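3. Gathering the demonstrations

3.1 Why bathrooms

We started with kitchens, like everybody does, and I still think kitchens are a fine place to start. But the Kotian set (our first collection, finished in October) had a problem I should have seen coming: almost every example took place on a flat counter at the same comfortable height. The policy got very good at counters. Ask it to do anything low down, next to a wall, with glass on one side, and it fell apart!

So for the second set, which we call Skatberg, we moved to small bathrooms. They're cramped, the tiles throw reflections everywhere, and a lot of the surfaces are white on white. I wanted all of that in the training data, and I wanted it early, before we had tuned everything to nice easy views.

3.2 How a session runs

One person drives both arms and a second person keeps the log. We tried having the driver do both and the notes were terrible (mine were the worst, I checked). An episode begins when the driver says "go" and ends when the driver lets go of the controls, whether the task worked or not. We keep the failures. Ward Van den Broek argued for this from day one and he was right, because the failed episodes often contain a recovery halfway through that we would never have thought to script.

The head view and the wrist views are saved as separate streams under one episode number. Clarnetti, our recording tool, lines them up by timestamp and complains if one of them falls behind. In total we kept 2,045 episodes and threw out 199, nearly all of them for a missing or frozen stream. We did 10 practice runs with every new driver before anything counted, and I'd do more next time.

Labels are written afterward, in plain sentences. We don't use a fixed list of verbs. Two people label each episode separately, and if they disagree about what the arms were trying to do, the episode goes back to the driver, who usually remembers.

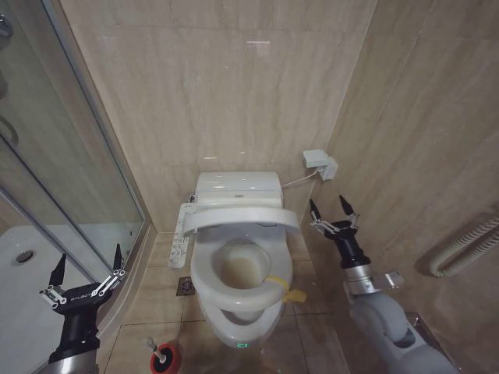
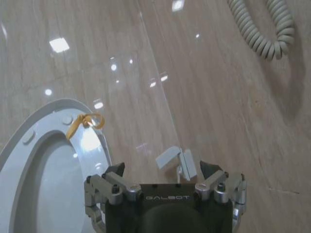
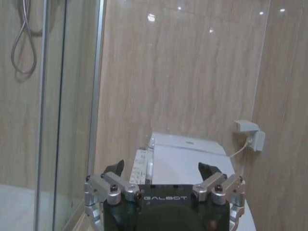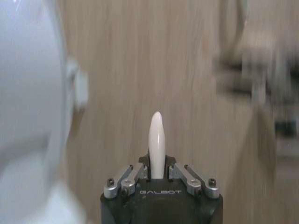 Figure 2. Views from the Skatberg bathroom episodes. The first is a head view; the other three are wrist views.

3.3 What went into training

We held out whole rooms for testing instead of random episodes. If you split at random, the same wall tile shows up on both sides and the scores look lovely and mean very little. I made that mistake on Kotian, and it took a visit to the Skolldale test apartment to find out how big a mistake it was.

Each training sample is a short window cut from an episode, with the head view and whichever wrist views were healthy for that stretch. When a wrist stream drops out for a moment we mask it and carry on. I was nervous about this at first, but masking gave us a policy that copes better when a view is blocked, so we now mask some healthy streams on purpose as well. The masking schedule is in the appendix, along with the labeling instructions exactly as the labelers got them, typos included.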